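Laying Out Work Tables in a Shared Hall

Updated Fri 10 December by Mohit Thakur

This page covers table spacing for a high room with white walls and one glazed entrance. Measure the floor before moving any furniture.
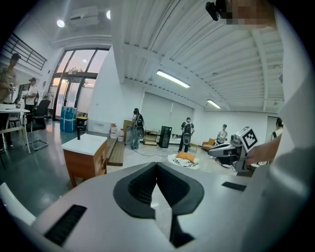
1. Mark the door swing first. Open both leaves of the double door fully and tape the arc on the floor. No table leg goes inside the tape.

2. Set the first table parallel to the entrance wall. Leave 138 cm between its edge and the tape.

3. Put one chair at each table. A cantilever base needs a flat floor; check that it does not rock. Tall backs should face away from the door.

4. Stand racks against the entrance wall, beside the door. Load the bottom shelf first, up to 5 kg per shelf on the Pratberg rack.

5. Where people work standing up, remove the chair and allow 800 mm behind the table.

6. If there is a mezzanine, keep tables 400 mm clear of the line below the railing.

Recheck the tape after the floor has been cleaned.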